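Where does brown come from?

Look for brown in a rainbow. Go on. Red, orange, yellow, green, blue, violet. No brown! So where is it hiding?

Short answer: in the orange.

Brown is dark orange. Sounds wrong, I know. Think of an orange crayon, then think of the same orange with most of the light taken away. Your brain doesn't say "dim orange." It says "brown" and gets on with its day. Lots of colors work like this a bit. Dark blue still gets called blue, dark green still gets called green. But dark orange got its own name.

Try it. You need 2 paints, orange and black. Big blob of orange. Add the black a tiny dab at a time, tiny!! Stir. After a few dabs you will have something like toast. Keep going and you get chocolate, then nearly black. If you only have red, yellow and blue, mix all of them. Too much blue and it goes swampy. Add more red.

Brown needs friends

Brown only looks brown when there is something brighter near it. Picture a lamp in a totally dark room, with an orange filter on it, turned way down low. Still looks orange. Put bright white all around the same patch and now your eyes have something to compare it with. Brown! Your eyes are always comparing. They hardly ever look at one color by itself.

That's why a white table or a white plate is a good place to look at brown things.
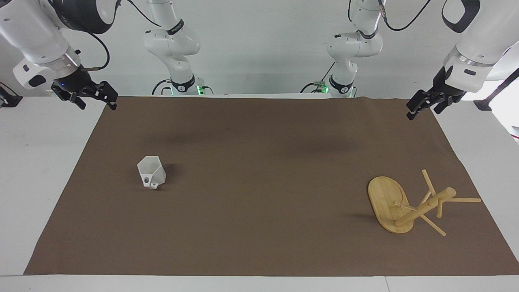
Brown with white around it. 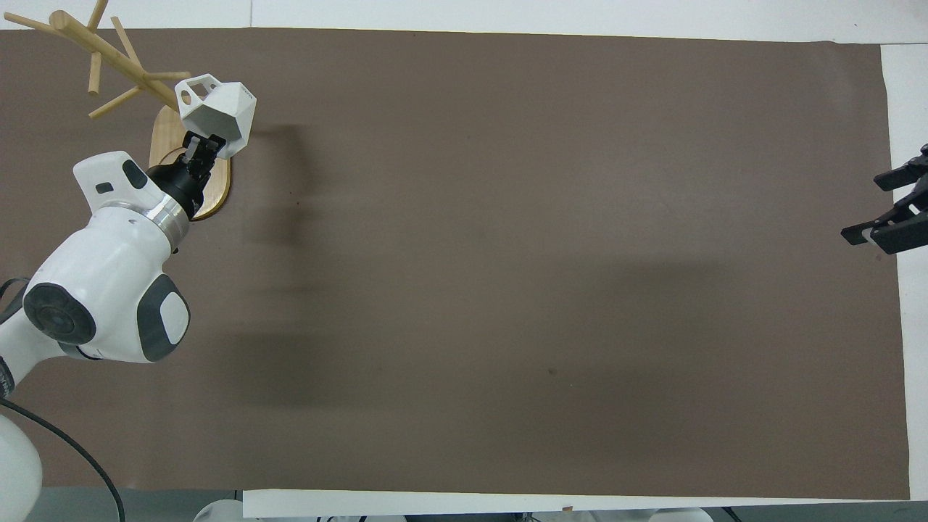 Now try it with your own stuff. Brown paper bag, white plate, sunny window. Then move to a dark hallway and look agian. Then put the bag on something black. Does the brown seem lighter? Most people say yes. The bag didn't change one bit.

Brown in the ground

Mud is brown for two big reasons. One is iron. Tiny bits of iron in the soil join up with oxygen from the air and make rusty colors, yellow ones and red ones and brown ones. The other is dead leaves and roots and bugs (sorry) that have rotted into crumbly dark stuff called humus. HYOO-mus. Not hummus, don't put it on crackers.

In the old clay pit at Callach the top layer is nearly black, then brown, then orange at the bottom. Mohcine Soliman takes school groups down there in boots and lets them rub the clay on paper. Best souvenir ever. People painted with clay like that long, long before shops. There is a painted pot in the Jaltora museum that is 3000 years old and the brown stripes are still on it. Clay colors don't fade easily.

Brown in trees

Bark is brown partly because of stuff called tannins. Tea has them too. Leave a tea bag in a cup of water and watch. In fall the green in leaves breaks down, the yellows show up, and at the very end, the tannins are what's left. Crunchy brown leaves.

Brown in the kitchen

Toast! Heat makes sugars and proteins in the bread change into new brown stuff that smells great. Cut apples go brown too but no heat needed, just air. Squeeze lemon juice on one half and leave the other half alone. Wait 2 hours. Compare.

How many browns are there?

No real answer. Orest Onyshchenko mixes paint for the Busell theater and his notebook has 280 browns in it, each with a little painted square. Some names: wet fox, old piano, gravy, Tuesday. You could start one too. Paint a square, give it a name, write down what you mixed or you will never make it the same agin.

Last updated: April
Contact the Callach Kids' Pages | Copyright Callach Kids' Pages | Back to top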